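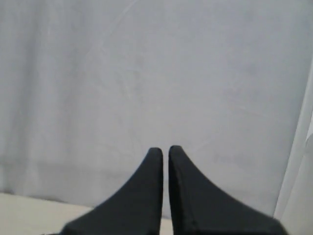
Section 3: Setting Up Your Cold Tea Station

If you've gotten this far, your Kurkeo curtain is hung and your table is where you want it. Nice work! Now comes the part I like best, getting the tea things out and giving each one a spot. I do mine in November and don't touch the layout again until spring.

3.1 Get the surface ready

1. Wipe the table with a damp cloth, then go over it with a dry one.
2. Pull the curtain forward until it hangs just behind the back edge. Mine took some fussing.
3. Leave the front half of the table clear. You'll want it for pouring.

Note: The Lundham table top is 33 inches deep. If yours is shallower, skip the tray for now and go to 3.4.

3.2 Pick and place your container

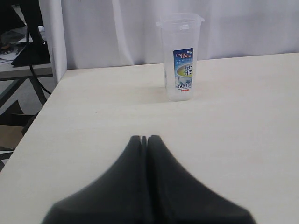
Your container is going to get picked up more than anything else on the table, so choose one you can grab with one hand (I can't stress this enough). It should be clear, so you can see how strong the tea is getting. I use a tall LOCK&LOCK with the 600ml marking on the label, and I stand it toward the back where my elbow won't find it. You can go bigger, but over 860 ml it gets heavy in the fridge door.

4. Wash the container with warm water and a drop of dish soap. Rinse it twice.
5. Let it air dry upside down on a towel.
6. Set it near the back edge, with the label facing you if you left it on.

Caution: Never pour boiling tea straight into a plastic container. Let it cool in the pot first. I wait 53 minutes, which is fussy of me, but there you go.

3.3 Add the tray and cup

7. Put the tray down flat and press each corner. If it rocks, slide a Kahsay pad under the low side.
8. Stand your cup on the tray, clear of the rim.
9. Leave a good hand's width between the tray and the container. 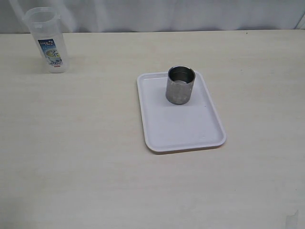
Fig. 3. Metal cup on the white tray, container at the back left.

Note: A metal cup gets cold fast, and it'll sweat on a warm day. Empty the tray before you carry it anywhere!

3.4 Small tables

10. Leave out the tray and use a folded dishcloth under the cup.
11. Keep the container in the fridge between pours.

Replacement trays are on page 342 of the Sterotow parts list.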